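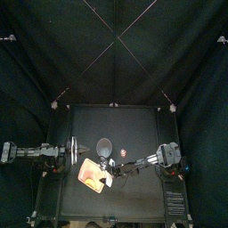
I. Zariņš
Contributing editor, Workshops and Interiors

Curtained work enclosure

A curtained work enclosure is a small space closed off with dark fabric so that the light over a table or bench can be controlled. It usually has fabric on the sides and a fabric ceiling, hung on or fastened to a frame. It is also called a blackout booth, a dark tent or, in older catalogs, a cloth room.

Construction

The frame may be metal or wood and either stands on the floor or is fixed to the table. Brackets join the rails at the corners, and on wider frames one is often added at the middle of the rear rail. The side curtains are cut longer than the drop and hang in folds, which makes it easier to close gaps. They are held with clips, rings, or hook-and-loop tape. Clips are the cheapest method and let a single panel be taken down for washing.

A fabric ceiling tends to sag over time. One common remedy is a pair of cords run from corner to corner so that they cross near the center. Ceilings made from two widths of cloth have a seam down the middle, normally sewn flat so that light does not come through the stitch holes.

Fabric

Black is the usual color, but very dark green and navy are also sold. Heavy cotton and wool blends were once standard. Most enclosures now use coated polyester, which weighs less but wrinkles when folded for storage. The Birkholm pattern, sold by the curtain maker Tevix, uses panels 2397 mm long with a 17 mm hem. A narrower panel of 665 mm is used beside the opening.

Tabletop

The table inside is generally dark and has a matte finish, as a pale or glossy surface throws light back onto the walls. A gap is often left between the curtain hem and the floor for air.

Care

Panels are brushed or vacuumed every few weeks, as dust shows readily on dark cloth. The Lirnus handbook advises washing coated fabric in cool water and hanging it to dry without folding. Cords stretch and should be tightened when the ceiling begins to drop. Cloth used near lamps should be flame-retardant, and some treatments must be renewed after 5 washes.

See also: Blackout curtain, Darkroom, Light tent

Last revised 2018-11-08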